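Kinderseite der Stadtbibliothek Perkau
Wissen für Kinder: Wie faltet man Kleidung?

Gefaltete Kleidung braucht wenig Platz im Schrank. Zum Falten eignet sich eine große, glatte Fläche, zum Beispiel ein Bett.

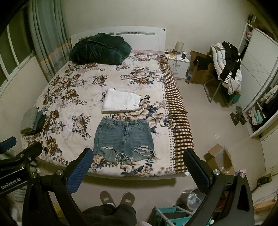 Weiße Hose, gefaltet, und Jeansshorts auf einem Doppelbett

Der feste Jeansstoff heißt Denim. Seine feinen schrägen Linien entstehen beim Weben und werden Köper genannt. Fransen bilden sich dort, wo der Stoff abgeschnitten und nicht umgenäht wurde.

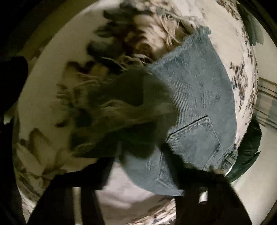 Vor dem Falten werden die Taschen geleert. Danach legt man ein Hosenbein auf das andere und streicht den Stoff mit der flachen Hand aus. Kurze Hosen faltet man anschließend noch einmal quer.

Text: Jaqueline Nava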